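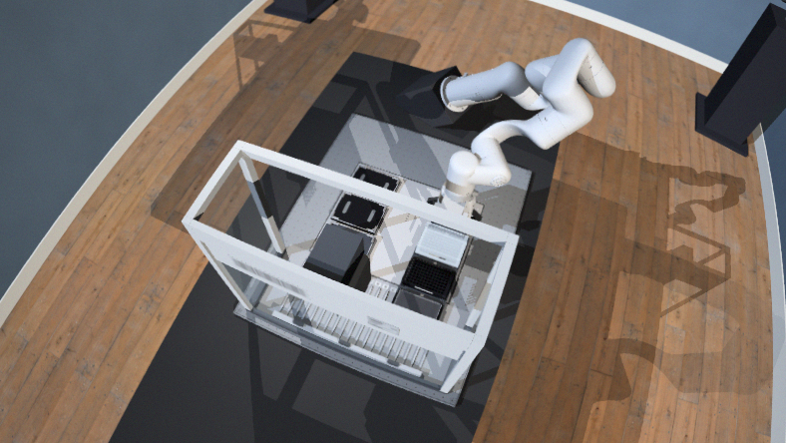 Trelterus is a collection of debate transcripts from provincial and state legislatures, all on one subject: who gets to set rules at a border, and who pays when they change. It holds 600 speeches, each split into paragraphs and tagged by hand with the kind of argument being made. I've wanted something like this for years, and it's a joy to finally put it out! The tagging scheme rests on a simple idea, the line between what a speaker's own government controls and what it doesn't, a bit like the pale edging where the plank floor stops and the blue-grey surface takes over. Most of the fun is in the speeches that wander back and forth across it.

What's in it

speeches.csv – one row per speech, with chamber, session, party role (government, opposition, independent) and word count
paragraphs.csv – one row per paragraph, with the tag and the tagger's initials
motions.csv – the 159 motions the speeches belong to, with the result of the vote where there was one
notes.txt – odd cases, long and rambling, worth reading

There are 6 tags: jurisdiction, cost, fairness, safety, procedure, and other. "Other" is bigger than I'd like. A lot of it is members thanking the people in the gallery, and some of it is very funny.

How it was tagged

Each paragraph was read by three people. Where two agreed, we kept that tag. Where all three differed, Musyoka Simiyu made the call and wrote a line in notes.txt. He has a great ear for a point of order dressed up as a speech. The taggers worked in Bimier, which exports cleanly as long as you turn off smart quotes (ask me how I know).

Things to watch for

Interruptions are kept inside the speech they interrupted, in square brackets. If you count words per speaker, strip those first.

The Cârstea split is the one to use if you want training and test sets that don't share a motion. The older Murer split is random by paragraph, so the same debate shows up on both sides and your scores will look wonderful for the wrong reason.

Party names are left out of paragraphs.csv on purpose. Join on speech_id if you need the party role.

Two sessions have no vote results yet. I hope to add those in January.

Fixes

Please send corrections! Even a single bad tag is worth an issue. Give the paragraph_id, the tag you'd pick, and a sentence on why. Changes go into the next version, and past versions stay up so older work can still be rerun.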